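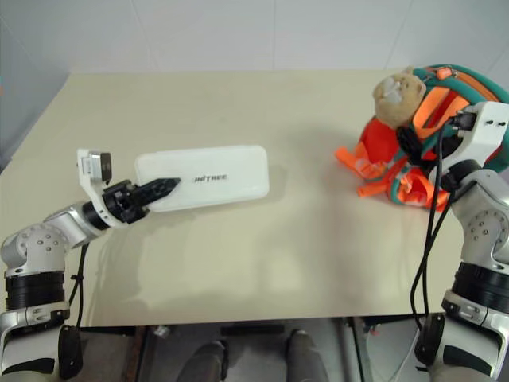
Étui blanc marqué « UNITREE », posé à plat sur la table.

Compte rendu de la réunion d'automne - Les Marcheurs de Jurstead

Dimanche 13 novembre 2022
Par Maarja Šimkus
Temps de lecture : 6 minutes

Présents : Ladan Taheri, Bernadette Lindqvist, Angus Mudgway et moi, qui tiens le stylo. Brodie Quinlan est arrivé pendant le point sur la passerelle, donc je le compte présent à partir de là (il a demandé que ce soit noté, c'est noté !).

On a commencé à dix heures et quart au lieu de dix heures, le temps que le café passe et qu'Angus retrouve l'ordre du jour. J'ai relu à voix haute le compte rendu d'octobre. Une seule correction : j'avais écrit que la boucle de Katene se faisait dans le sens des aiguilles d'une montre, alors que c'est l'inverse. Bernadette m'a montré sur la carte, elle avait raison, et j'ai rectifié dans le classeur. Approuvé par tout le monde.

1. Retour sur la sortie de Breltska

Belle sortie, vraiment. La montée par le bois était plus raide que dans mon souvenir et on a tous fini en tee-shirt, en plein mois d'octobre ! Ladan trouve quand même que le groupe s'est trop étiré sur la crête : les premiers étaient déjà assis à manger quand les derniers sortaient tout juste des arbres. Elle voudrait un serre-file désigné à chaque sortie, avec un sifflet et le numéro de téléphone de la personne en tête. On est d'accord. Pour la prochaine, ce sera moi.

On a ensuite parlé du rendez-vous du matin, parce que deux voitures avaient attendu derrière la gare et les autres devant. Désormais on écrit « devant la gare, côté boulangerie » dans le message, et on ne change plus la veille au soir. Angus a promis. Il a promis deux fois.

2. La passerelle de Katene

Gros morceau de la matinée. La mairie nous a répondu : la passerelle reste fermée tout l'hiver, le temps de remplacer le platelage, et la réouverture est prévue au printemps, sans date précise. Notre boucle habituelle tombe donc à l'eau (c'est Brodie qui l'a dite, celle-là, en enlevant son manteau).

Deux solutions sur la table. La première, passer par le gué, mais Bernadette n'en veut pas avant l'été et je la comprends très bien. La seconde, remonter jusqu'au pont de pierre et redescendre par le chemin des vergers, ce qui rallonge de 3 kilomètres. Ladan a fait remarquer que pour les marcheurs du mercredi, qui partent après le déjeuner, ça veut dire rentrer à la lampe frontale en décembre. On garde le détour pour le groupe du dimanche et on cherche autre chose pour le mercredi. Si quelqu'un a une idée de balade plate, pas trop boueuse, avec un endroit où s'asseoir à mi-chemin, qu'il m'écrive, je prends tout.

J'écris à la mairie pour demander si on peut au moins mettre un panneau au départ du sentier. L'autre jour, j'ai croisé un couple qui avait marché jusqu'à la barrière avant de faire demi-tour, ils n'étaient pas ravis.

3. Le balisage

Angus a refait le tour complet du sentier de Miker, crayon en main. Résultat : 151 balises en tout, dont 6 à repeindre et une qui a disparu avec son poteau, à l'embranchement du lavoir. C'est justement là que tout le monde se trompe. Il propose de remettre un poteau neuf, un peu en retrait du passage des tracteurs, et d'ajouter une flèche peinte sur le muret si le propriétaire veut bien. Brodie le connaît, il ira lui demander.

Pour la peinture, il nous reste un fond de jaune mais plus du tout de blanc. Bernadette préfère qu'on attende le retour du temps sec, elle se souvient de la fois où on avait peint en janvier et où tout avait coulé en une nuit. Angus aurait bien commencé tout de suite - on a tranché pour mars, et il a fait la tête jusqu'à la pause.

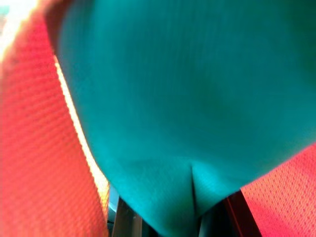
4. L'argent

Après la pause, donc, les comptes. Il y a 500 euros de côté, une fois payée l'assurance de l'année. Je trouvais que c'était pas mal ! Ladan un peu moins, parce qu'il faut encore imprimer les nouvelles cartes et racheter une trousse de secours : dans l'ancienne, la moitié des pansements sont périmés et la pince à épiler a disparu.

On s'est décidés dans cet ordre :

- la trousse d'abord, c'est Bernadette qui s'en charge cette semaine ;
- le poteau et la peinture ensuite, avec un devis demandé par Angus ;
- les cartes en dernier, et seulement quand on connaîtra le tracé définitif autour de Katene.

La cotisation ne bouge pas. Brodie avait proposé de l'augmenter un petit peu pour financer un minibus deux fois par an, on en a discuté longtemps (trop longtemps, à mon goût) et personne ne savait vraiment combien coûte un minibus. Il se renseigne et on en reparle.

5. Programme de l'hiver

J'aime bien ce point-là, tout le monde se met à parler en même temps. On retient une marche courte avant Noël avec soupe à l'arrivée, chez Ladan, qui offre sa cuisine mais demande que chacun vienne avec son bol et ses chaussures d'intérieur. En janvier, le tour de l'étang, s'il n'y a pas de verglas. En février, Bernadette voudrait retourner à Breltska par l'autre versant, que je n'ai jamais fait et dont elle parle depuis des années. Angus vérifie que la piste forestière est ouverte, il y avait des coupes de bois prévues de ce côté.

Pour les chiens, même règle qu'avant : en laisse près des troupeaux, et on prévient à l'inscription.

6. Divers

Une paire de bâtons gris a été oubliée dans le coffre de Brodie après la dernière sortie. Ils sont réglés pour quelqu'un de grand. Ils sont maintenant chez moi, derrière la porte.

Ladan rappelle que la liste des numéros d'urgence n'est plus à jour. Envoyez-lui le vôtre, même si vous pensez qu'elle l'a déjà.

Bernadette cherche quelqu'un pour relire le texte du dépliant, surtout le passage sur l'histoire du lavoir, où elle hésite encore entre deux dates.

Fin de séance à midi vingt. La prochaine réunion se tiendra en janvier, Ladan enverra le jour exact. J'apporte le gâteau, Angus apporte l'ordre du jour, imprimé cette fois.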